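Wednesday, workshop, late start

Nollcombe skates. Whole bag came in last night, 16 pairs, playoff weekend so everyone wants them yesterday. Kit man left a sheet but half of it is illegible. Did the two goalies first to get them out of the way, flatter hollow, no complaints from the wheel.

Wheel dressed twice before starting. Diamond is getting tired, noticed a faint line down the middle of the first test blade, went away after second dressing. Order a new one (Prinetti, same as before, NOT the cheap one Ryszard T. found).

Main thing today is the edge problem from the January home games. Recap for whoever reads this: Tomaszewski did the bench sharpening in the second period against Koltlow, three players came back saying left skate wouldn't hold in the turn. Blamed ice. Then same three again the next game, on a different rink, so not ice.

Checked with the bar gauge. Pair A (Krajewska, D) inside edge high on the left, both fine on the right. Pair B same. Pair C, level at the heel, high at the toe. So the holder is pulling the blade over as it travels, at least on the portable machine. Shop machine gives level edges on the same steel, did it three times to be sure.

Portable: took the jaw off. Clamp screw on the left side has a flat worn on it, you can feel it with a fingernail. Swapped for the spare from the drawer. Ran scrap runner, better, still a hair high at the toe. Shimmed. Level. Ran again, level. Leave the shim in untill a proper part comes.

Other things found while it was open:
- grit in the slide, cleaned and re-oiled, light oil only
- belt ok
- switch cover cracked, taped
- height knob has play in it, quarter turn before anything moves. Set height coming UP always, never down

Hollows. Eugeniusz Krajewska wants to go from 5/8 to 1/2 for the series because they dump and chase so much on that side and he's turning all night. Told him not the day before a game. He says he skated 1/2 for years. Did one old pair of steel at 1/2 for him to try in morning skate, kept the game steel at 5/8. He can decide at the rink, swap is two minutes with the quick release holders.

Brzozowska (backup) complained he can't push across since last time. Looked at his sheet, somebody put him on a skater's hollow. Fixed. Please READ THE SHEET.

Steel log: total on the wheel since fitting, 172 pairs. Maker says 200 but I'd change it before the road trip, no sense finding out in a visiting locker room with one outlet.

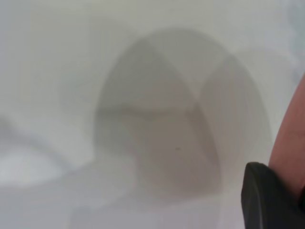
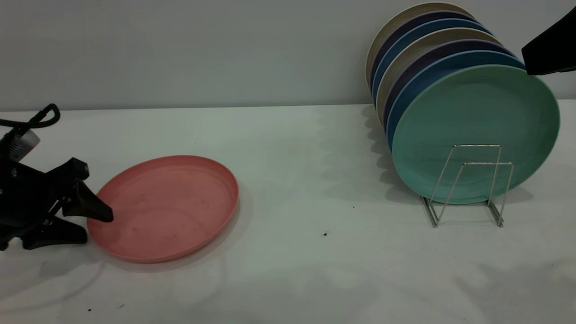
Peadar Ó Conaill, reading over this at lunch, doesn't agree about the shim. His view is that the shim hides the wear and the toe will walk again as soon as the machine gets knocked in the truck, he'd rather we take the Czerwiński machine on the road and leave the portable here until the part arrives. Also says that if 172 is right then some of the Koltlow night pairs never got logged, he remembers doing at least four himself on the bench and there's nothing on the sheet.

Fair on the second one. Count is probaly low then. Change the wheel now, not before the trip.

On the first: Czerwiński is heavy and needs a real table, bench in the away room is a plank on brackets. Compromise, take both, portable stays in its case unless somebody breaks steel mid period. Check level on scrap when we get there, before touching anybody's blades.

Afternoon

New wheel on, dressed, trued. First three passes on scrap very grabby, settled down after. Finish is nicer than the old one was even at its best, should have done it weeks ago.

Re-did pairs A, B, C on the shop machine. All level heel to toe. Took more off B than I liked, there was a nick near the ball of the foot, probably the post. B's steel has one more month in it at most, tell him now so he can break in new ones before the next round, if there is a next round.

Weronika Kołodziej phoned from the rink, ice is going to be softer than normal, they had a show in there and the plant is still catching up. Asked if we want to change anything. No. Leave everybody where they are, if they sink they sink, bring the stones and I'll take the bite off by hand for anyone who asks.

35 minutes lost looking for the second bar gauge. It was in the goalie pad repair box. It lives on the hook.

To do
- clamp screw, left, plus one spare
- diamond
- tape for switch cover is not a fix
- new log sheet with a line for bench work, initials
- Krajewska: ask after morning skate, 1/2 or 5/8, write it down
- truck loads at 6, both machines, scrap runners, stones, BOTH gauges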